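Speaker notes: the Sullik gripper kit, after our trial
Maya Farah, 30/04/2026

Slide 1. Say who I am, say I paid for nothing and was paid nothing. Stornano lent us the kit in February and they get it back next week.

Slide 2. The promise. Read their line out slowly: "handles any soft item out of the box." Pause. Ask who in the room has bought something on a line like that.

Slide 3. What we ran. 200 picks on fabric flowers for Elie's display orders, same bin, same light. Their demo uses foam blocks. Foam forgives a lot.

Slide 4. Results. 14 drops. Doesn't sound bad until you add the petals that came out creased, and their log files those as successes. Tala argued with support over this, and she can take questions on it.

Slide 5. The wrist camera. Credit where due, close up it picks up the weave of the cloth. I still don't see how a sharp picture helps the grip if the force setting stays fixed. Unai thinks a later update will link the two. I'll believe it when I've run it.

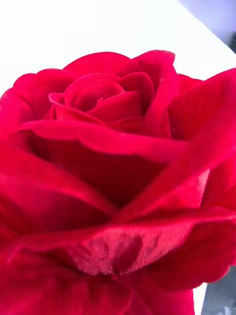 Slide 6. Price. The service plan is extra and runs out after 7 months. Ask Cleiton to put up the quote. Don't get drawn into comparing with Belludetti, we haven't tested theirs.

Stop here and take questions.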